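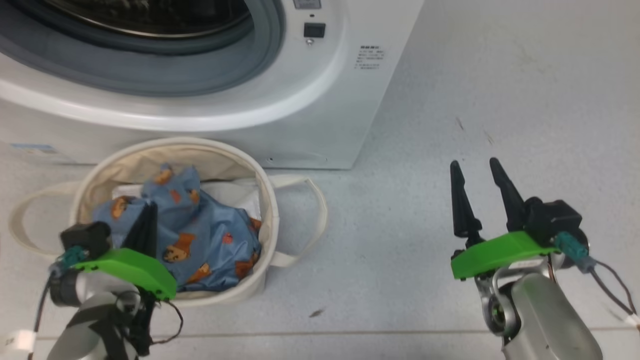 Somport Lab Begins Gripper Comparison for Household Laundry Tasks

The Somport Laboratory for Assistive Automation has begun a comparison of two-finger grippers for handling clothes and other soft items in the home. The work started in February in the laboratory's Jernthorpe building and is led by Mahtab Karimi, senior research engineer.

The study uses a two-arm robot at a front-loading washing machine. In each trial, the arms must take garments from a fabric laundry basket on the floor and place them in the drum. The basket has soft sides and looped handles, and its shape changes as the clothes are lifted out. The laboratory chose it over the rigid plastic bin used in its earlier work, which held its position when a finger touched the rim.

Three finger designs are under review. The first is the tapered finger supplied with the laboratory's current grippers. The second has a wider tip with a rubber face. The third, developed under the Pastor project, has a shallow hook intended to hold a fold of cloth while the other arm takes a second grip. All three are fitted to the same gripper housing and run at the same closing force.

Each design will complete 22 trials at each of 2 arm speeds. The laundry load is made up of 9 items, including cotton shirts, towels and printed children's clothing. Staff place the items in the basket by hand before every trial, following a written loading order so that each design meets similar conditions. A trial ends when the basket is empty or when 20 minutes have passed.

The team records the number of failed grips, the number of items dropped between the basket and the door, and any contact with the door seal. Contact with the seal is logged separately. In the laboratory's previous study, garments caught between the rim and the door were the most frequent reason for stopping a run.

"Most published gripper tests use boxes, cups and blocks," Karimi said. "Cloth gives the fingers very little to close on, and the second item often comes up with the first. We want results that a person choosing a gripper for home use can apply directly."

The arms are run by the Zelent controller, which the laboratory adopted last year. Control settings will remain fixed for the length of the comparison. A later phase will keep one finger design and vary the controller, including a mode that slows the arm when the measured load exceeds the expected weight of a single garment.

Results for all three designs will be published in a technical report, together with the loading order, finger drawings and trial logs. Research groups wishing to submit a finger design for the later phase may contact the laboratory's Jernthorpe office. Designs must fit the existing housing without changes to the motor or wiring.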